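June, 6:40 a.m.

Sourdough log, continued. Starter fed last night at a ratio of 1:4:4, left on the shelf over the refrigerator. Volume had doubled by the time I got up, with a slight dome and no liquid on top. Smell is sharper than last week. I put that down to the kitchen temperature, which has been climbing since the end of May and which I have no means of holding steady short of buying a proofing box.

Flour is the Clovlow bread flour again. The bag gives no protein figure, only "strong," so I am still judging by feel. Compared with the Kanagaratnam whole wheat it takes up water slowly and then all at once, and I keep being fooled in the first ten minutes into adding more. Today I wrote the water amount on a strip of tape and stuck it to the jug before starting. Total hydration 80 percent, counting the water in the starter. Salt at 2 percent, held back until after the rest.

Rest period was 50 minutes. I had planned on less, but Arnel Belmonte called about the loan of the grain mill and the call ran long. He wants it back before the end of the month. His position is that fresh-milled flour should be aged before use; mine is that it should be used the same day or frozen. Neither of us has run the two side by side, so the argument has no data in it. I said I would mill one batch and split it.

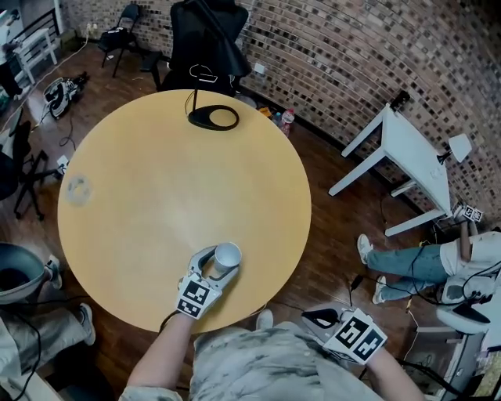

Dough after the rest was smooth and stretched thin without tearing, except at one corner where I had not mixed in the dry flour properly. Added salt with wet hands. It tightened up as usual and then relaxed. First fold at 8:15, then 4 folds in all, spaced evenly through the morning. By the third the dough held its shape in the bowl and came away from the sides with very little left behind. I could have stopped there. The last fold was habit.

Bulk rise is where I have been losing loaves. The two flat ones in May both went too long, and in both cases I was reading the clock and ignoring the dough. The new method is a small sample of dough pressed into a straight-sided jar, with a line marked at the starting height. The sample is supposed to track the main dough. Two problems with that: the jar is glass and the bowl is steel, and the smaller mass changes temperature faster. On a warm day the sample will run ahead. I have moved the jar next to the bowl under the same towel, which should narrow the difference but will not remove it.

12:20 p.m. Sample up by a little more than half. Main dough jiggles, bubbles at the edge, surface slightly tacky. Shaped it loosely, waited, shaped it again tighter. Rice flour in the Plolus basket this time, rubbed well into the grooves – the last loaf stuck on one side and tore coming out. Into the refrigerator, covered.

The cup question is still open. I have been measuring the starter by volume when I bake away from home, and volume is a poor measure for anything full of gas. A cup of starter at its peak and a cup of the same starter stirred down are different weights by a wide margin. Either I pack the small scale or I stir down every time and accept the error. Scale, I think.
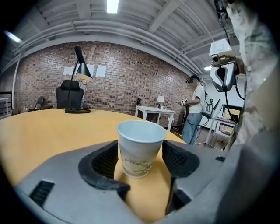

Paper cup with the leaf print, on the round table.

4:30 p.m. Read back through the spring entries while the dough chilled. The oven notes are the weakest part. I wrote "hot" and "very hot" for most of March. The oven thermometer now lives on the middle rack and I am to write the reading down before the loaf goes in and again when the lid comes off.

Also finished the Flokatura booklet on rye, skipping the recipes. The section on acidity is good and explains why my rye went gummy – too little starter for the amount of rye, and I cut it the same evening. The next rye waits a full day before slicing.

Bake tomorrow, early, straight from cold. Razor blade needs replacing. Buy rice flour.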